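Homebrew vinegar, week who knows

December 17, 2021

Quick one tonight, got a bus at six and haven't packed. Several of you asked if the cider vinegar survived the move to Collton. It did! Mostly. One jar went funny and got tipped out, the rest are under the stairs with cloth on top, smelling exactly like you'd think.

The new kitchen is colder than the old one, so everything is slow. Apples from the Menon orchard stand, the bruised bag, 4 dollars. Chopped them, cores and all, sugar, water, stir it when I remember. I don't always rememeber. Seems fine.
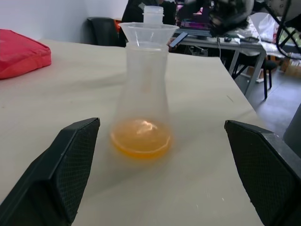 Patience is the part I'm bad at. I keep wanting to taste on day ten and day ten is always horrible – sweet and yeasty and sort of like old bread. By February it should have some bite. Straining is the other thing, and I've gone through so many ways of doing it. Jug and a steady hand, no. Sieve over a bowl, too wide. A funnel sat right in a narrow neck is still the tidiest way to get a little amber liquid into the bottom of something without wearing it. Cheesecloth first though, always.

Label everything. I have 201 written on one lid and no idea what I meant. Batch? Date? Apartment number??

Anyway. Next up is pear, if the Ivura market has any left, and maybe a small one with honey. If yours has a cloudy blob floating in it thats the mother, leave it be. Fuzzy and green, throw it out.

Ok, socks. Passport. Going.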